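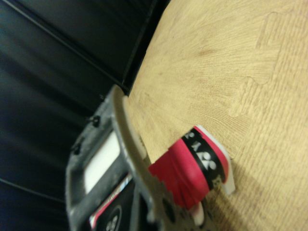 Foam floor mat, wood-grain pattern

Clullell Hall Users' Group
Minutes of the June meeting, held in the small room at 7.15 pm

In the chair: Nektarios Koutsoukos
Apologies were taken as read out.

1. Minutes of the last meeting
Agreed, with one change. Under item 4, "Moen Road car park" should read "Moen Lane car park". The corrected copy will go in the folder.

2. Matters arising
The side door has been rehung and now shuts without being lifted. The key safe code has been changed and group leaders have the new one. The noticeboard is still to be moved nearer the entrance.

3. Heating
The chair had spoken to Zolteo about the boiler. Their engineer thinks it will manage another winter but would not want to promise more than that. A service will be booked before the autumn term. The meeting asked whether the timer could be split so that the small room can be heated by itself on weekday mornings. The chair will ask for a price for this at the same visit.

It was noted that the thermostat in the corridor has been turned up to 20 several times and left there overnight. A label will be put next to it.

4. Hire charges
There was a long discussion. The playgroup and the art class would like charges to stay as they are until Christmas. Others felt a small rise now would be easier than a large one later. A rise of 53p an hour had been worked out from the last electricity bill, but most people thought an odd figure would be a nuisance for anyone paying in cash. It was agreed to leave charges alone for the summer and bring this back with the autumn bill to hand.

5. Bookings
The paper diary and the online calendar do not always match — the yoga class and the parents' lunch were both given the main hall on the same morning in May. From now on the online calendar is the one that counts, and the diary will be copied from it weekly.

Groups were reminded that setting up and clearing away must fall inside the booked time.
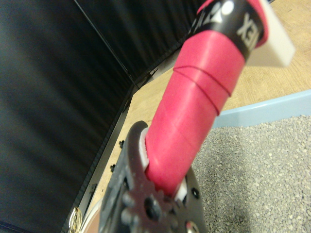 The evening sports session asked if it could start half an hour earlier during the school holidays. There was no objection provided the choir is asked first, as it has the small room then and the wall between is thin.

6. Storage
The cupboard under the stage is full again. Each group is to label what it wants to keep by the end of term. Anything without a label will be offered round and then taken to the tip. The Kitell shelving given to the hall last year is still flat in its boxes, and the chair will put it up when the cupboard has been cleared.

7. Summer fair
Tables will be set up from 10 am. The cake stall and the plant stall have people to run them, the book stall does not. Last year's raffle made £91 and it was agreed to run it the same way, with tickets on sale at the door. If it rains everything moves into the main hall.

8. Any other business
The outside tap drips. The chair will fit a new washer.
The kitchen is short of teaspoons. Please check bags at home.
A request for a second recycling bin was agreed.

Next meeting: September, same time, small room. Items for the agenda to the chair beforehand, please.

The meeting closed at 8.50 pm.

Recent items
Minutes of the April meeting
Summer fair: stall booking form
Hall kitchen: what to check before you leave
Moen Lane car park: overnight parking

Contact the Users' Group | © Clullell Hall Users' Group | Back to top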